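4.2 Procedural delay and the timing of external aid votes

The second set of tests concerns the use of the suspensory motion, by which a single member may prevent a funding measure from reaching its final reading. The device exists in all four assemblies studied, though under different names. In Girnville and Reltel it lapses at the end of the sitting month unless it is renewed. In Lau it has no fixed term and can be lifted only by the member who placed it or by a vote of the full chamber. The Pitden rules allow it only for measures that commit spending beyond the current budget year, a class that takes in nearly all multi-year military aid agreements.

We coded every external aid measure that reached committee in the study period, giving 242 measures and 2,664 recorded votes at all stages. A measure was treated as delayed if a suspensory motion was entered in the journal, whatever its length. Informal threats to delay were left out. They are reported unevenly in the press, and the journals of Reltel and Pitden do not record them at all.

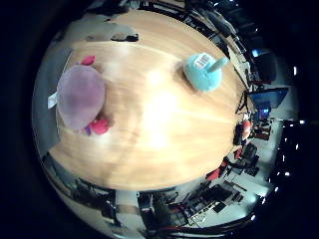
The dependent variable is the number of sitting days between the committee report and the final vote. Calendar days were tried in an earlier version and gave similar signs but wider errors, mainly on account of the long recess that begins each November in Lau. Measures that never came to a final vote are treated as censored at the close of the session. Where a measure was withdrawn and brought back under a new number, the two entries were joined if the recipient state and the spending head were both unchanged.

Three results should be noted. First, the delay attached to military aid is longer than that attached to civil aid in Lau and Pitden, and the difference remains when the size of the grant is controlled for. Second, in Girnville the same comparison shows no difference that can be told apart from zero. Third, delay has little bearing on the final outcome in any of the four assemblies. Only nine of the delayed measures were later defeated, and in each case the committee report had itself been divided.

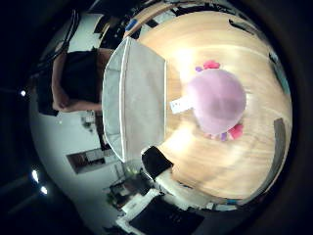 Figure 3. Plush toy with a white tag on a wooden tabletop; pale grey tray or mat at left.

These results fit an account in which members use the motion to state a position to voters and party bodies at low cost. They fit less well with the bargaining account set out in Section 2, under which delayed measures should come back with altered terms. We compared the text of each measure before and after suspension, and found that changes were mostly confined to reporting dates and the wording of preambles. Changes to the sum granted were rare and went in both directions.

Two limits apply. The Pitden rule selects measures by length of commitment, so the comparison between military and civil aid there rests on a small civil group. In addition, members who expect a motion to be entered may hold a measure back in committee, and this would shorten the delay we observe. A partial check is given in the appendix, where the start of the count is moved to the date of first referral. The estimate for Lau falls under this coding but keeps its sign; that for Pitden is nearly unchanged.

Section 4.3 repeats the tests with the votes of individual members as the unit of analysis, leaving out members who were present for fewer than 100 divisions.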